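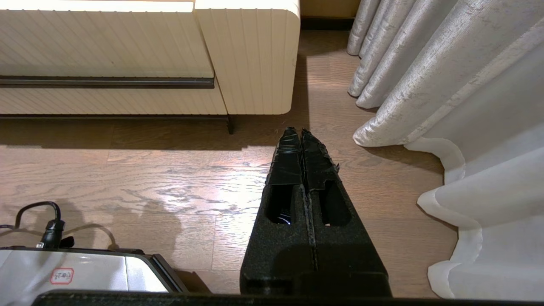 Wood plank floor and the long ribbed cabinet, Gesow reading room.

From: Nataša Hoxha
To: Members list, Gesow Local Records Society
Subject: Re: Storage of the Aquino deposit and winter access

Dear members,

Thank you to those who wrote in response to the notice on the Aquino deposit. The message from Mr. Hendriks raised several points that others have also put to the office, and I am replying on the list so that all members have the same information. His message is quoted below my answers.

On October 2021, Toon Hendriks wrote:

> I read the notice with interest but was left unsure on three matters. First, the deposit was described to us in the spring as 155 boxes, and the notice now gives 134. Have any been returned to the family? Second, will the parish maps remain open to readers while the boxes are being listed? I have been working through them since last winter and would like to finish the eastern sheets. Third, the notice mentions a change to the copying charge and gives no amount.
>
> I would also ask that the hours be printed on the door. I have twice made the trip from Droltora to find the room closed.
>
> Toon Hendriks

Nothing has been returned to the family. The figure of 155 was taken from the delivery sheet, which listed loose bundles as boxes. Those bundles have now been placed together in new boxes by place and year, and the total stands at 134. The delivery sheet has been kept with the deposit papers, and any member may ask to see it.

The parish maps will remain open to readers. Sheets for the eastern parishes are stored apart from the deposit and are not affected by the listing work. Requests should reach the office two working days before a visit. The farm account books are a different matter. Many have weak spines, and the Society has decided to withhold them until they have been examined. We expect to make a first group available in March. Members who need a particular volume before then may write to me with the name of the farm and the years wanted, and the office will reply in each case, although it cannot promise that the volume will be produced.

The copying charge for members is unchanged. The new charge applies to firms and other outside bodies ordering more than 200 pages in one request. Such orders will be sent to Ciroris for scanning, and the customer will be given a written price before any work begins.

With regard to hours, I regret the trouble Mr. Hendriks was caused. A printed card will be placed on the street door, and any change will be sent to this list on the day it is made. Members traveling from outside Gesow are still advised to telephone before setting out.

Finally, readers are reminded that bags and coats must be left in the lobby, that only pencils may be used, and that request slips must carry the full reference from the handlist. Slips giving a title alone will be returned.

Further questions may be sent to the list or to the office directly.

Yours sincerely,

Nataša Hoxha
Secretary
Gesow Local Records Society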